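Bromivell notebook
Home Notebook Cells Parts Search
5 min read

Cell 2, wrist view on the right arm, October

Start 8:40. The right wrist camera in the simulated kitchen has been out of line since the Rulell gripper model went in. The old mount offset was carried over in the config and the new palm is deeper, so the view sits too far back and takes in a lot of housing. The plan was to leave the arm and the kitchen alone, get the mount right, then go through some poses with the gripper open and look at the renders.

Loaded the kitchen scene with seed 543. Physics step unchanged. Left arm running its stock spray bottle hold, which I kept going so there would be something moving near the right arm's workspace. Right arm parked, fingers commanded open.

First look with the old offset still in. The palm housing runs out of view at the bottom and the fingers come up either side of the middle. The fingers are usable. Left arm has the bottle over by the black cabinet, lettuce on the counter beyond it. The soft pink patch up near the window is one I want to come back to, see the open list.

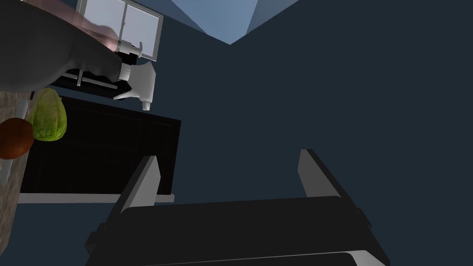

Mount offset

The offset lives in two places, which I had forgotten. One is the arm description, the other is the Cluton cell file that overrides it at load. I changed the first, reloaded, saw no difference, and lost 16 minutes before I found the second. Took the override out altogether. If anyone needs a per-cell value again, put it back in the cell file with a comment.

New value moves the camera forward along the palm and leaves the tilt as it was. Saved as rulell_wrist_b. The Habte arm in the other cell still reads the old name, so don't delete rulell_wrist_a yet.

Next, clearance under the counter. Brought the wrist in low with the view looking up at the marble, plate on the counter side, finger toward the edge. I wanted to know whether the gripper model draws properly when it is close to large surfaces, as we had clipping there in the spring.
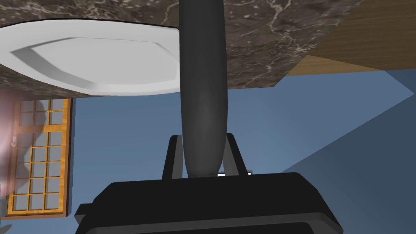
Near clip plane stays at the value in the shared config. I tried halving it and the shadows got noisy, so it went back. Also checked the finger collision meshes against the visual meshes in the viewer with both turned on. Right finger matches. Left finger collision mesh was a version behind, left over from the import. Swapped it and reloaded, and the two now sit on top of each other in the viewer.

Finger opening next. The open command goes to 100 percent and the joint should settle at its upper limit. It was hunting slightly on the readout, so I raised the damping on both finger joints by the same amount and dropped the gain a little. Joint log is flat now after the first second. I used the little framed picture as a fixed thing to sight on, with the wrist tilted up at the wall and the tip of the right finger just under it.

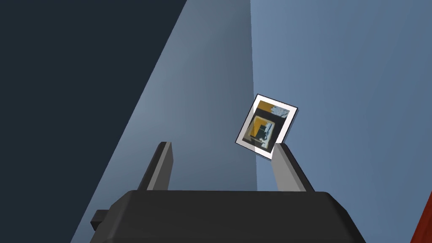
Page last changed: October, 4:15 pm

The overlap at the lower left of the picture bothers me. Part of it looks faintly see-through, or has a darker shade laid over it. Could be the same thing as the pink patch by the window, could be separate. I haven't touched materials today and don't want to mix the two jobs.

Repeated the sighting from another wrist pose. For anyone redoing this: set the pose from the joint values in the log and leave the jog panel closed. The panel rounds, and the error is enough to shift a small target by a noticeable amount from one run to the next. Let the arm settle before saving a render.

Fingers open, nothing between them, picture up and to the right of the right finger. Good enough to use as the reference pose for this cell. Saved the joint values with the mount file.

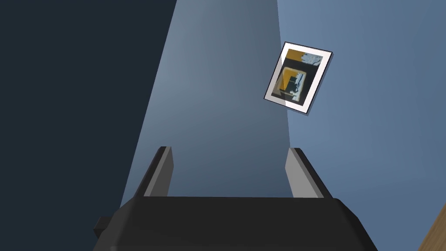

Right wrist view, fingers open, framed picture on the wall.

Left as is: tilt, field of view, near clip, lighting.

Changed: mount offset, left finger collision mesh, damping and gain on both finger joints, override removed from the Cluton file.

Open:
- translucent patches, check material sorting and draw order
- move the Habte cell over to rulell_wrist_b
- rerun the grasp set with the new damping before anyone compares against the September numbers
- ask whether the spray bottle hold needs to load by default, it slows startup

Shut the cell down 4:40. Config is committed on the maintenance branch, not merged.

Bromivell simulation workshop | Contact the lab | © Bromivell | Back to top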